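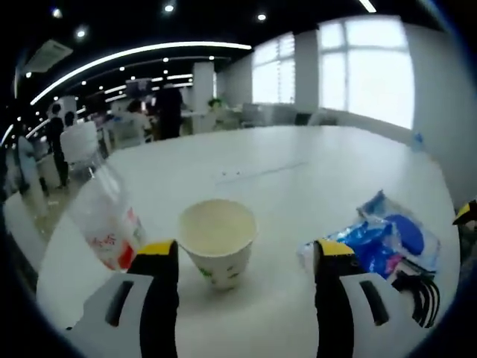

4.2 Serving temperature and what tasters called "sweet"

I went into this part of the study fairly sure that serving temperature would be a side issue. We were there to look at fermentation time in perry, and the fridge was just the fridge. Then Fouzia Swati read through the pilot notes and pointed out that the same batch had been called "bone dry" in the morning and "kind of syrupy" after lunch, by the same people, and that the only thing we had changed was how long the jugs stood out. So we ran it properly.

The perry came from Drunby, a small press that works mostly with old seedling pear trees and doesn't add sugar or filter anything. Waqas Sethi made the batch for us in November and held back enough to cover every session, so we never had to switch lots halfway through (I've done that before and I don't recommend it). We had 12 tasters, all of them regular perry or cider drinkers, none of them trained judges. Each person tasted the perry at 6 degrees Celsius and again at cellar temperature, in an order that Jamila Mondal drew up and kept to herself until the score sheets were in.

Tasters marked sweetness, sharpness and "grip" (our everyday word for tannin) on a line from 0 to 30. We also left a big blank box for comments, and I'm so glad we did! The scores moved the way you'd guess, with the warmer pours marked sweeter by nearly everyone. The comments were much stranger. Cold, people wrote about lemon peel, wet stones and green pears. Warmer, the same perry got honey, hay and, from two tasters on separate days, pear drops. Grip barely moved, though the tasters who disliked it cold disliked it more warm.

I should say something about Figure 3, which plots the sweetness marks for each taster. One line runs the wrong way. Si-eun Chae went back over that sheet with me and we couldn't find a mix-up in the labels, so we left it in. The taster in question says cold drinks always taste sweeter to her – she said the same of iced tea – and I don't see a good reason to throw her out for it.

Shazia Kazmi has argued that part of the shift could come from the fizz, as a warmer pour loses its gas faster and the acid bite goes with it. I think she's probably right. We didn't measure pressure at the moment of tasting, and the Drunby perry has only a light natural sparkle to begin with, so I can't pull the two apart with the data we have. A still batch would settle it, and Waqas has one set aside.

For the rest of the paper, all scores come from the colder pours unless the text says otherwise. Section 4.3 goes back to fermentation time.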